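Workshop notebook, August
Bench trials of small emergency kits for day hikers
Entry opened 8:15 a.m.

The purpose of this entry is to record the state of the kit trials before the revised packing list goes to Colette Aubert for approval. Earlier pages cover the choice of fire starters and the first round of cordage tests. Those results stand and are not repeated, except where a figure has been corrected.

Cordage. The Willow line was cut into 60-inch lengths, tied with a figure eight at each end, and loaded in steps. All lengths held at 117 pounds. The earlier page gives 171 pounds, which was a copying error and should be struck wherever it appears. The cheaper braid slipped at the knot well before it broke. It remains acceptable for tarp lines and is not to be listed for anything that bears a person's weight. 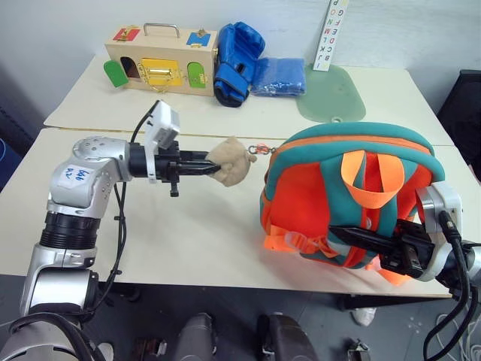
Attachment of the whistle and signal mirror is the next open question. The present list places both in the lid pocket, where they are hard to reach with cold hands or with the pack on. An external clip is preferred. A small carabiner of the kind that holds the plush toy to the orange and teal child's backpack is suitable for a whistle and should be treated as a keeper only, never as climbing hardware. The Rilia clip was opened and closed 200 times with gloves on. The gate spring was weaker at the end but still closed fully. The mirror should have its own short lanyard so that it can be aimed without removing it from the pack.

Fire. Three starters were used on damp birch bark and on cotton pads with petroleum jelly. The ferro rod lit the cotton in all attempts. It lit the bark only after the bark had been scraped to a fine fuzz, and the card in the kit should say so in plain words. The striker supplied with the Picard rod has a burr on one corner which cuts the thumb. File it before packing. The back of the Picard knife has a square edge and works as a spare striker – note this on the card as well.

Knife. Sharpened on the medium stone, then used for feather sticks in dry pine until the edge began to drag. No chips. The sheath holds the knife upside down when new but loosened after repeated drawing. A second retaining strap has been requested. Until it arrives, the knife is to be packed inside the kit and not worn on the belt.

Water. The Lala pouch was filled, sealed and left standing under a board overnight. There was a slow weep at the cap, cured by seating the washer again. Check the washer on every pouch in the batch. Purification tablets were inspected for date only. The tablets in the oldest kits are near the end of their shelf life and have been set aside for training use.
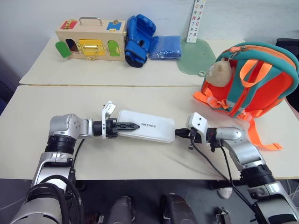

LIGHT AND POWER

The headlamp remains the primary light. On the low setting it ran through the night and was still usable for reading a map at 6:30 a.m. On the high setting it dimmed early in the evening, and the packing list should not quote the maker's high-setting figure without comment.

Spare cells are to be carried in a sleeve with the contacts covered. Two loose cells in the same pocket as a steel striker is a poor arrangement, and it was found in one of the returned kits. The switch on the headlamp should be locked before packing, or one cell reversed if the model has no lock.

The question of phones was discussed at length. The phone is of use for calling out while there is signal and should be kept warm, switched off, and close to the body. It does not replace the whistle, the mirror or the paper map. The list will keep that order.

Shelter. The foil blanket tears once nicked. Edges were taped on one sample and the improvement was large enough to justify the extra work. The tarp was pitched as a lean-to with the Willow line and four stakes. Rain ran off cleanly on the high side and pooled at the low corner. A fifth tie point would help.

Weight. The complete kit, with one full pouch, comes to 43 ounces. Colette has asked for a lighter version for children's groups. The proposal is to remove the knife and the second cord, keep the whistle, blanket and light, and add a brighter outer bag. 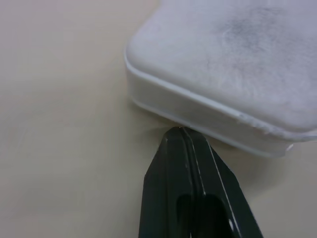

Should the matches stay in the kit now that the ferro rod has passed?
They should stay. The rod takes practice and a match does not, and a person with shaking hands may manage one and fail with the other. Keep the matches in a sealed tube with the striking strip inside, and replace both at the start of each season.

Remaining work: file the Picard strikers, check washers, fit the second strap when received, and repeat the damp bark test with spruce. The card text is in draft. The wording on bleeding control is still too long to fit one side and must be cut before printing – see the marked copy in the drawer under the vise.

Closed 4:40 p.m. Stone left soaking.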